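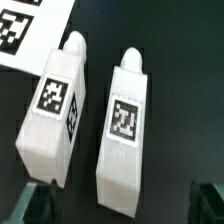

滝の落差は滝口と滝壺の水面のどちらも動くのだから、季節を書かない数字は比べようがない、とDecha Onsriから前回の記事にコメントがあった。もっともな指摘なので、フルーリー滝の高さについて書き直しておく。

前回、落差を69メートルとした。出典は登山口の案内板で、測定の時期も方法も書かれていない。谷の下流側にあるデンステッドの集落で売っている地形図にも同じ値が載っているが、案内板が地形図を写したのか、その逆なのかは分からない。値が一致しているからといって、独立に二度測ったことにはならない。

フルーリー滝はロヌヴェル台地の北縁にかかる。台地の上部は石灰岩で、その下に水を通しにくい泥岩の層がある。台地に降った雨の大半は地表を流れずに割れ目へ入り、泥岩の上面に沿って移動し、崖の途中から湧き出す。滝の水源は2つあり、ひとつは崖の上を流れてくる沢、もうひとつは崖の中段の湧水である。沢は夏に涸れることが多い。湧水のほうは、量は減っても止まったという話を聞かない。

したがって、沢が流れている時期には滝口は崖の上端になり、涸れている時期には中段の湧出口になる。見た目の高さはまるで違う。案内板の値はおそらく前者で、夏に来て看板と見比べた人が首をかしげるのはこのためだと思う。

滝壺の水位も一定しない。下流側に崩落した岩塊が詰まっていて天然の堰になっており、増水時には水面が上がる。2月に行ったときは、ふだん足場にしている平らな岩が水面下にあった。対岸の岩壁には白っぽい線が横に何本か残っていて、過去の水位を示すものと考えているが、石灰分の沈着か地衣類の境目かは近寄って確かめていない。

経路について。登山口からは台地に上がる道と谷底を行く道に分かれる。谷底の道は短いが、渡渉が3か所ある。いずれも踏み石はあるものの、最後の渡渉点は流れが右岸に寄っていて、増水すると石の間隔が足りなくなる。私は午前6時に出て谷底の道を取ったが、最後の渡渉点で引き返し、台地の道に回った。早く出た意味はあまりなかった。

台地の道は最初が急で、あとは緩い。最高点は標高889メートルの三角点で、標石は草に埋もれている。展望は東側だけが開け、ジェムステッドの牧草地がよく見える。ここから滝の上まではくぼ地の多い草原を横切る。くぼ地はドリーネで、底に水がたまっているものと乾いているものがある。水があるものは底に粘土が詰まっているはずだが、同じ並びで乾いたものが隣り合うので、表面から見分けるのは難しい。

霧が出ると目印がほとんどない。踏み跡はくぼ地を避けて蛇行するため、コンパスで直進しようとすると何度も縁に突き当たる。石積みをたどるほうが速い。ただし石積みの一部は古い牧柵の基礎で、道とは関係のない方向に続いている。道標の石積みは上に平たい石が載っているので、それで区別している。

崖の上からは滝は見えない。音だけ聞こえる。上端付近は草付きのまま傾斜が増していき、縁がどこなのか分かりにくい。のぞき込むのはやめたほうがよい。滝を正面から見たい場合は、西側の尾根を少し下った岩棚が適している。午後は逆光になる。

さて落差の話に戻る。Decha Onsriのコメントには、気圧高度計で上下の差を取ったらどうかという提案もあった。やってみる価値はあるが、谷底と台地上を行き来する間に気圧が変わる。同じ機種をもう一台、登山口に置いて補正すれば誤差は減る。それでも滝口の位置に立てない以上、最後は目測が入る。岩棚からレーザー距離計と傾斜計で上端と水面を狙うほうが素直かもしれない。しぶきで反射が返らない可能性はある。

この方法については以前Lucian Tănaseともメールで話していて、水面を直接狙うより脇の乾いた岩を狙い、水面との差は別に見積もるべきだという意見をもらった。同意する。問題は、岩棚から滝壺の縁が見通せるかどうかで、手前にカエデの仲間が茂っているため、葉のある時期は難しい。葉が落ちてから沢が凍るまでの間が候補になる。

当面、このブログでは69メートルという値を「案内板による。沢に水のある時期の値と推定」と注記して使う。前回の記事の本文も同じように直した。あわせて、渡渉点の数を書き落としていたので追記した。

なお、デンステッドからのバスは冬の間、登山口の手前の橋までしか入らない。橋から登山口までは舗装路の歩きで、除雪はされているが日陰は凍る。帰りの便は橋の南側に停まる。時刻表は北側にしか貼られていないので、降りたときに見ておくこと。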